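# What the arm changed on our floor

August 22, 2023 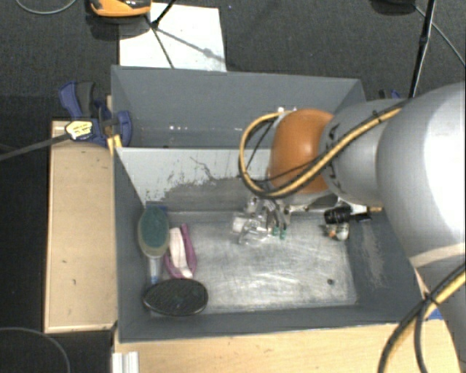 *The arm over the first of the two bins, with the brush on the left and a clear plastic piece under the fingers.*

I've worked in returns at Floltbridge for seven years, and for most of that time the job was the same. A tote comes down the line, you tip it out, you pick up each thing, decide what it is and put it where it goes. Household stuff mostly. Brushes, cloths, lids, packaging that should have been thrown away by the customer and wasn't. On a normal shift I'd handle 300 items before lunch and not remember one of them.

In February the company signed up with Vesberg for a picking arm. We had a meeting in the canteen where a manager showed slides and said no jobs would go. People asked whether that meant no jobs this year or no jobs full stop, and he said he'd get back to us. He did, to be fair, in an email, and it said there were no plans for any. Make of that what you like.

Orhun Yaman is my shift lead. He asked who wanted to learn the arm and I put my hand up, mainly for my wrists. I've had the right one strapped on and off for two winters.

The picking itself is slower than I am. Hard things with a clear edge are fine. Soft things are hit and miss, and see-through plastic is the worst of the lot. A person picks up a bit of clear packaging without thinking. The arm will go down for it, come back up with nothing and try again from another side. The best full shift so far was 1,156 items, and that was a late one with hardly any fabric in it.

So my day is different now. I load the bins, watch the screen, clear the things it can't manage and write down what they were. The log goes to Syafiqah Hidayat, who looks after the system for us, and she sends back changes. Sometimes they help. One week she altered how hard it grips and we had a good run with cloths, then lids got worse and she had to put half of it back.

My wrist is better. I'm also more tired in the head by the end of a shift, and I didn't expect that. Sorting by hand you could chat. Watching for a stop is a different kind of work and you can't really talk to anyone while you do it. There used to be four of us at that bench and now there's me, with the other three moved over to packing. They're on the same money. One of them likes it better over there and the other two don't.

The thing I'd still like sorted is pay. Running the arm needs 82 pages of training notes and a sign-off, and it's on the same grade as tipping totes. I raised it with Orhun and he agreed with me, then he raised it upstairs and was told it would be looked at in the next review. I've asked for a date.

We're due a second arm after that, on the small parts line. Two people from that bench have come over on their breaks to ask me what it's like, and I've told them more or less what I've put here.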